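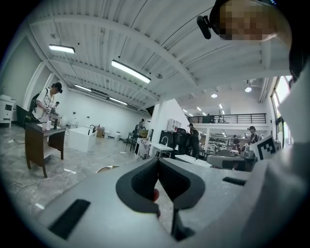
The four-day week has reached Pinley, and I have my doubts. Shayne Hoani, who runs payroll at Gasetti, swears output held steady after the switch in October. Maybe it did. She showed me 12 weeks of numbers -- hardly a long stretch, and a busy season at that. 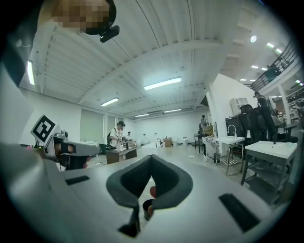
Ask who picks up the phone on the fifth day and the answers get thin. At McPhee, 18 people now work ten-hour shifts, so the hours never shrank. They moved. I would like to see the same charts next fall, with sick days and overtime left in.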